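Teleoperation notes: hand retargeting, episode length and the July batch

The Nalel cell has been recording since the start of July, and the protocol has changed enough from the spring version that the old handout should be thrown away. What follows covers the changes, with thanks to Iman Metwally for the log summaries.

The task set is still pick and place into a bin on the gray table. The operator wears the tracked glove on the right hand and drives the arm by wrist pose, with finger joints mapped separately. Under the spring mapping, each robot finger copied the joint angles of the matching human finger. That looked correct and grasped badly. The robot's four fingers do not have human proportions, and a pinch that closes on the operator's side leaves a gap on the robot's side. Prasetyo Lau replaced the angle copy with a fingertip position match, weighted toward the thumb and index finger whenever the operator's two tips come close together. The remaining fingers follow at a lower weight. Solve time went up slightly and has not been a problem at our control rate.

The thumb needed its own treatment. Operators tend to bring the thumb in late, after the palm is already over the object, and with small blocks this puts the thumb on top of the block instead of beside it. The new guidance is to set the thumb before descending. Elvia Barrera tried this on herself first, then wrote it into the operator sheet. If the thumb lands wrong, the operator should back off and set it again within the same episode. Do not stop the recording. Corrections are wanted in the data, and the labeling tool, Radau, now has a tag for them.

Episode length is capped at 200 control steps of free motion before first contact. The cap exists to discourage hovering. Several spring episodes had the hand parked above an object while the operator checked the monitor, and policies trained on that data learned to park as well. There is no cap after contact. An episode ends when the object has been released and the hand has cleared the bin, or when the operator presses the pedal to mark a failure. Failures are kept in a separate folder and are not deleted.

Kinesthetic recording (moving the arm by hand with the joints in gravity compensation) is retained for one purpose only, the approach waypoints used to seed the planner. It gives clean arm trajectories, but it gives nothing useful for the fingers, and the demonstrator's own arms end up in the head view. Six waypoint sets are on the shared drive. Please do not add kinesthetic episodes to the main set, even when the glove is down.

Calibration is now done every 2 hours of recording and whenever the glove changes hands. The operator holds a flat palm, then a fist, then touches the thumb to each fingertip in turn. Ashraf Zerouali found that skipping the fist shifted the fingertip estimates enough to matter on the cube. The logger refuses to start an episode if the calibration file is older than the limit.
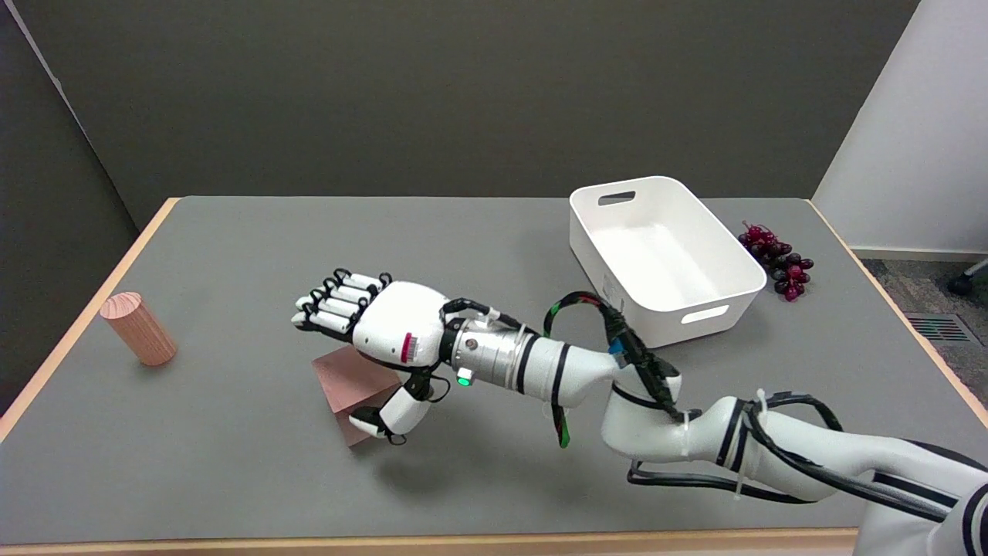 Object placement is left to the operator, with the one restriction that nothing starts within a hand's width of the table edge. Ashraf reports that the wooden shapes are easier to grasp when they lie square to the palm, and that operators have been placing them that way without being told to. This is a bias we would like less of. Set objects down at odd angles, and vary which one is picked first. The grapes have to be approached with the fingers spread wider than feels natural, and the grip should be held briefly before lifting so the bunch can settle. A closing speed that suits a block will push the bunch away.

Cable checks go at the start of each session. Run the wrist through its full range once, slowly, and watch the loop at the coupling and the bundle over the forearm. If either goes tight, stop and re-route before recording. Zip ties on the upper arm should hold the cables without pinching them.

The target for the combined set is 1000 successful episodes, after which Pendo Mwakyusa will train the first policy on the new mapping and compare it with the spring baseline. The evaluation will use the same bin, with start positions drawn by script. The Ouali cell will switch to the same mapping once that comparison is in. Until then, episodes from the two cells should stay in separate folders, and anything recorded with the spring mapping must carry the old tag.

Questions on the retargeting weights go to Prasetyo. Glove bookings are through the Priltbridge calendar, mornings only until the second glove is back from repair.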